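Bottles in the bottom freezer drawer, upright or lying down?

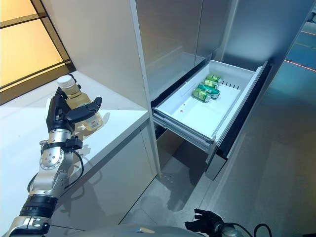 Page 2 of 5

gresville_gran
Pale yellow stuff in a clear bottle, white screw cap, and that drawer pulled right out... I'd stand it up, love, and leave a good gap at the top for it to swell!

Flevby600
Can't agree, sorry. Mine go flat along the bottom (lids done up tight) and I've had the same fridge since 2000.

zainab_akpan
Depends what's in it, surely? My lemon cordial hardly freezes at all.

gresville_gran
Fair enough, but I'm still standing mine up.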